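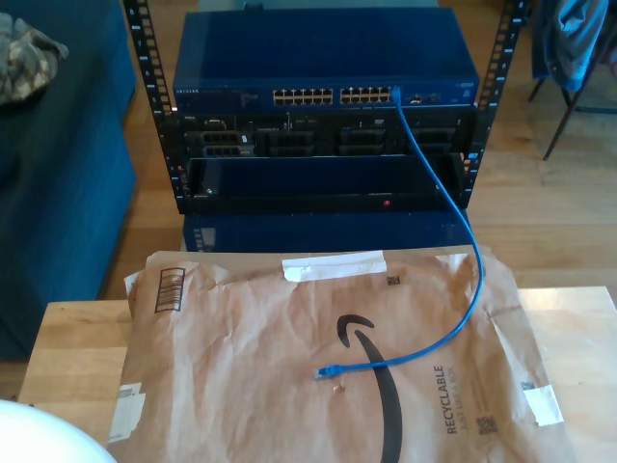

Platdale's ticket terminals are staying put, for now anyway

I popped into the newsagency on the Natham road for a scratchie and a paper, and came out with a story instead. The two self-serve lottery terminals that were meant to be gone by April have been given another year by Platdale council.

If you missed the first round of this, a by-law passed last autumn says gaming machines can't sit within sight of a shop's front door. Fair enough, I thought at the time. The trouble is that the wording also catches the Drernadik terminals, and all those do is print the same tickets you'd buy at the counter. 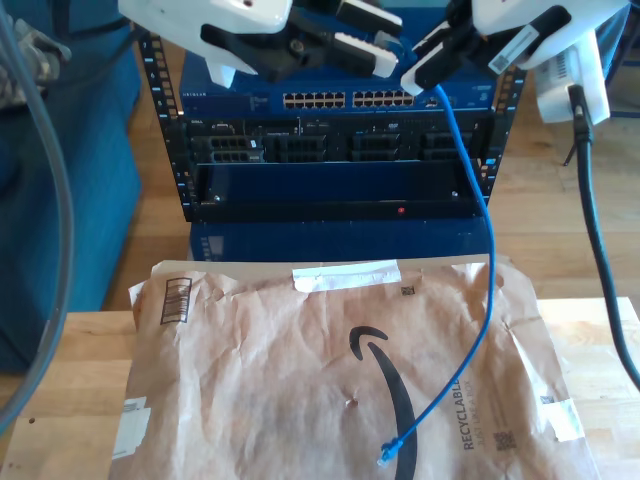

So there was a petition (of course there was!) and it got 513 signatures, mine included. The council had 403 written submissions on top of that, and I'm told a fair few were about parking. Nogueira, the company that looks after the terminals, asked for a full exemption and didn't get it — councillors went for the one-year delay while the by-law is reworded.

I'd have liked a straight answer, but my neighbours who play the same numbers every week seem happy enough. The new wording goes out for comment in April.

Last updated: December 25, 2025

Comments

mudlark_jo: Put them behind the magazine rack and be done with it.

Terry's ute: I signed twice by accident, sorry.

natham_nan: Any word on the one at the servo? My favourite colour ticket only comes out of that one.

Contact us | Copyright Platdale Local News | Back to top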